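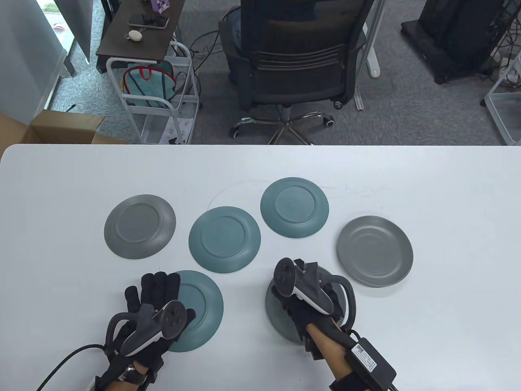 The plates are always harder than people expect, says the operator who has spent most of the past year teaching robots to handle them. She works for Rikden, a small company that records hand movements for other firms to train their machines on, and she has agreed to talk about the job on condition that she isn't named.

"A plate the right way up is bad enough," she says. "Turn it over and you've got a low edge sitting close to the table and nothing much to get hold of except the foot ring, and you're not meant to use that. You have to press, get your fingers over the rim and lift one side. You do it at home without thinking. Doing it in gloves, so that a machine can copy it, takes practice."

The gloves are haptic ones, with a controller strapped to the back of each hand to give its position. The gloves record what the fingers do, and push back against them when she is driving a robot from a distance. She does both kinds of work. On some days she handles the real objects herself and only her hands are recorded. On others she is linked to a pair of arms at Prosser, the client's site, and watches through a headset while they follow her.

Which does she prefer?

"By hand, every time. It's quicker and you can feel the thing. With the remote work there's a delay. It's small, but you learn to slow down for it, and by the end of the afternoon you're slow at everything. I've gone home and taken ages to make a cup of tea."

The client prefers the remote recordings, she says, as the movements have already been made by the robot's own joints and need less converting. Recordings of bare handling are cheaper and come in faster. Rikden sells a mixture. The plate job, which goes by the name of Plivside in the schedule, asked for 1,913 usable recordings, of which 390 were to be done remotely.

A usable recording is one in which the plate is turned, set down and let go of cleanly, with no second attempt. She reckons on 110 in a good shift by hand. Her best remote shift produced 74, and she doesn't expect to beat it.

I ask what spoils a recording.

"Hesitating, mostly. If I reach for one plate and change my mind, that goes in, and the robot learns to dither. They found that out on an earlier job with cups. It would go to the cup, stop, go back a bit, then go again. That was us. That was exactly how we'd been doing it."

So now she decides on the order before she starts and keeps to it. The colours and glazes are varied on purpose, so that the system doesn't get attached to one sort of plate, and the layout is changed between runs. She is told not to be too tidy about this. Plates set out in neat lines make for easy recordings and a robot that can't cope with a real kitchen.

The equipment is a sore point. The controllers add weight on the back of the hand, where you notice it, and the box on the forearm has to be strapped tight or it turns. Cables run from it and have to be kept clear of the table. "You develop a sort of elbow flick," she says. "I do it in the supermarket."

Calibration takes up the start of every session. She makes a fist, spreads her fingers, touches thumb to each fingertip in turn, and checks that the hands on the screen agree with her own. If a finger drifts later on she has to stop and do it all again. In August the office was warm enough that the gloves slipped as her hands sweated, and the thumb readings were off for most of a week. Those sessions were thrown away.

Her background is in catering, at a conference hotel in Uvness, and she says this has been more use than she let on at the interview. She knew how to carry and stack, and she was used to doing the same thing many times over without getting careless. Colleagues who came from games testing picked up the remote work sooner. Hers were the cleaner recordings with real plates.

Does it bother her that she may be training a replacement for her old job?

She thinks about this for a while. "I've seen what it does with a stack of side plates," she says. "It's not taking anybody's shift yet. And I hated the washing-up end of it, everyone did. If it only did that I'd be pleased. I don't suppose they'll stop there, though."

She has been shown the latest results from Prosser. The arms now turn a plate over in most attempts, provided the plates aren't touching - when they are, the gripper tends to push the neighbour along instead of getting under the rim. The next batch of recordings will be of plates that touch and overlap. After that the client wants bowls, which she has already tried at home with her eyes shut.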